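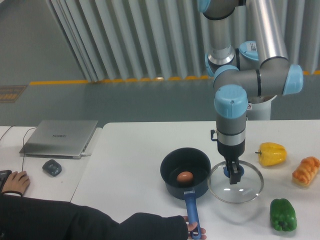 March, 4.20 pm

Madder again, and I'm so pleased with it that I'm writing this up before I've even rinsed the last skein. The plan was to see how much the red depends on heat, using the Skerkow wool from the same cone as last time, mordanted overnight in alum. I've gone over to small pans for test dyeing, a little saucepan like the dark navy one with its own clear glass lid, so I can watch the bath through the glass and leave the lid on. Every time I lifted the old tin lid the temperature dropped and I spent ages coaxing it back up. Small pans also mean I can run a whole set in one afternoon and use hardly any root!

Four skeins, all from one soak of the root. Skein A went in cold and was left to sit. B was held at hand-hot, C was kept just below a simmer, and D I let boil on purpose.

A is a soft apricot, much prettier than I expected. B is a clear coral. C is the proper brick red, the one Thabiso keeps asking for, and it looks even right through to the middle of the skein. D went brown, as all the books say it will, but it's a lovely warm brown, like strong tea, and I'd happily knit a hat in it.

Water: all tap. Dineo Rampersad thinks the chalk is helping the red along and I think she's right. Her rainwater batch from the Henao shed was much more orange, and she used the same root. Worth doing side by side next time, same pan size, same everything. She has offered to bring 5 litres from the butt.

Then the iron dip. I cut a short length off each skein and gave it 3 minutes in the weak iron water. A turned a sort of mushroom, B dusty plum (gorgeous), C a deep maroon. D hardly moved. Must remember to rinse these separately, the iron gets into everything and I lost a whole batch of weld yellow to it in the autumn.

Labels are tied on with cotton, so they'll have picked up dye too, but the pencil is still readable. Samples pinned to card 9 in the Sindard folder.

Still to do: wash half of each with ordinary soap and put the other halves in the window behind a strip of card. Grind the leftover root again, there was plenty of colour in the second soak and I want to see if a third gives pink. Ask Thabiso Engelbrecht whether he wants C for the Grokard blanket or something nearer B. Order more alum, the tub is nearly down to dust.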